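4. Planifier l'achat du matériel : ce que le budget doit couvrir

4.1. Du bras fixe à l'outil tenu à la main

La première version de notre plan d'équipement tenait sur une page et reposait presque entièrement sur un seul poste : deux bras articulés, leurs contrôleurs et une table instrumentée, le tout installé au laboratoire de Priltau. C'est le schéma que suivent encore beaucoup d'équipes qui débutent en manipulation robotique, et nous l'avons défendu avec conviction pendant plusieurs mois. Il a pourtant suffi d'un essai avec des pinces portatives, actionnées directement par l'opérateur, pour que nous rouvrions le tableur. Une pince tenue à la main se transporte dans un sac, s'utilise chez des particuliers, et ne demande ni ancrage au sol ni cage de sécurité. Pour un projet dont l'ambition est d'apprendre des gestes domestiques (ranger, trier, remplir une boîte, présenter un emballage), l'ouverture est considérable !

Nous décrivons dans cette section la méthode retenue par le projet Stumix pour passer d'une liste de souhaits à un plan d'achat. Elle s'applique à une équipe de petite taille, disposant d'une enveloppe fixe, et qui doit arbitrer entre le nombre de postes de collecte et la qualité de chacun d'eux.

4.2. Partir des objets, puis remonter vers l'outil

Notre règle de travail est simple à énoncer : aucun devis n'est demandé avant que la liste des objets à manipuler soit arrêtée. Dans la pratique, cette étape a été la plus instructive de toutes. Les catalogues de préhenseurs mettent en avant la force de serrage et l'ouverture maximale, deux grandeurs qui comptent beaucoup pour des pièces rigides. Les emballages souples du commerce posent d'autres questions : où se plie le film, quelle surface de mors reste en contact quand le sachet se déforme, comment l'orientation de l'objet se lit-elle depuis la caméra montée sur l'outil. Un sachet de confiserie coûte presque rien et renseigne mieux sur le choix d'un mors que bien des fiches techniques.

Nous avons donc constitué un lot de référence dominé par les produits d'épicerie conditionnés sous film, complété par des boîtes et des textiles. La figure 3 montre une situation de travail à deux pinces, dans un intérieur habité, avec des sachets saisis ou présentés debout au-dessus d'une table.

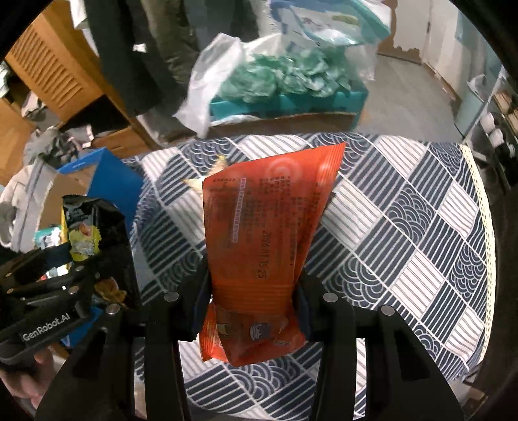
Figure 3. Manipulation d'emballages souples avec deux pinces portatives. Au centre, un sachet rouge orangé est maintenu par ses bords inférieurs ; à gauche, la seconde pince, marquée « GenRobot.AI », près d'un sachet noir.

Deux enseignements de cette situation ont pesé sur le budget. Le premier concerne la prise basse : lorsque les mors serrent le sachet de part et d'autre, le film se replie et se bombe sous le point de contact, tandis que la face imprimée demeure exposée vers la caméra. Nous avons relevé en conséquence la priorité accordée aux garnitures de mors, d'abord classées parmi les accessoires et désormais inscrites comme consommables. Le second tient à l'environnement. Nappe à motifs, vêtements suspendus, boîtes ouvertes, plastique translucide : un logement offre gratuitement une diversité visuelle qu'il faudrait acheter, stocker et renouveler dans un local dédié. La ligne « décors et mobilier » de notre premier plan a disparu.

4.3. Structure du budget

Le plan distingue l'équipement acquis une fois pour toutes (pinces, optiques, stations de recharge, stockage) et les dépenses qui suivent le rythme de la collecte (garnitures, objets de test, transport, temps de contrôle des enregistrements). Cette séparation paraît banale, mais elle change la conversation avec les services financiers : les deux catégories n'obéissent pas au même calendrier et ne se négocient pas de la même manière.

L'unité de compte adoptée est le poste bimanuel, soit 2 pinces appariées et leur système d'enregistrement. Nous avons fixé un plafond interne de 2 000 euros de consommables par campagne, tous postes confondus, et dimensionné le parc sur 15 postes. L'ensemble doit permettre d'atteindre l'objectif de 1 274 séquences exploitables, chiffre issu de notre plan d'expérience et réparti entre les sites d'Ilholm et de Priltau.

Nous recommandons vivement de budgéter le contrôle des enregistrements dès la première année. Chaque séquence doit être relue, découpée et, le cas échéant, écartée, et cette charge croît avec le nombre de postes. Une équipe qui achète davantage de pinces sans prévoir de relecture accumule des données dont elle ne peut rien faire.

4.4. Échelonnement des commandes

Les commandes sont passées en deux vagues. La première, limitée aux postes du site d'Ilholm, sert à éprouver la chaîne complète : réception, appairage, étalonnage, collecte, transfert. La seconde n'est engagée qu'après examen de ces premiers résultats, en décembre, ce qui laisse le temps de modifier le cahier des charges. Nous tenons beaucoup à cette respiration. Elle nous a déjà conduits à demander des pièces d'usure livrées séparément et à uniformiser les supports de recharge, deux demandes que nous n'aurions pas su formuler au départ.

L'outil de suivi Pai, développé en interne, rattache chaque pièce à un poste et chaque poste à ses séquences. On peut ainsi rapporter le coût d'une garniture au nombre de prises qu'elle a servies, et c'est un vrai plaisir de voir une ligne comptable prendre un sens expérimental. Le modèle de tableur et la grille d'évaluation des mors sont fournis en annexe B, avec les champs à adapter lorsque la collecte porte sur des objets rigides ou des liquides.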